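Worktop firm Cisix to close Greenwood yard

Stone and worktop supplier Cisix will shut its Greenwood yard in February, moving all cutting to the larger Daker site. Two jobs go, both office. Customers with slabs on order told to expect letters "shortly".

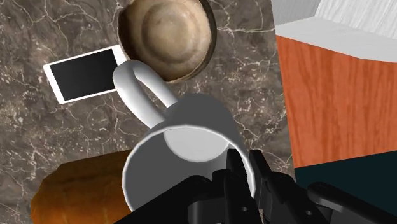 Dark marble with pale veining.

Demand for dark stone has been slipping, the firm says, buyers going for plain white and cheaper laminates. It sold 2,000 slabs last year. Forecast for this year is nearer 1,000. Rent at Greenwood up again too.
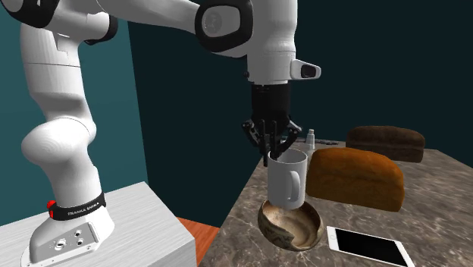
Issue 200, p. 2

Kornitel, the flooring chain next door, has asked the landlord about taking on the extra space but nothing signed yet. Offcuts will be sold from the yard gate until it closes, mornings only, cash or card. Bring your own van, no delivery on these. Anyone owed a deposit shoud ring the Daker office before 4pm and have the order number ready.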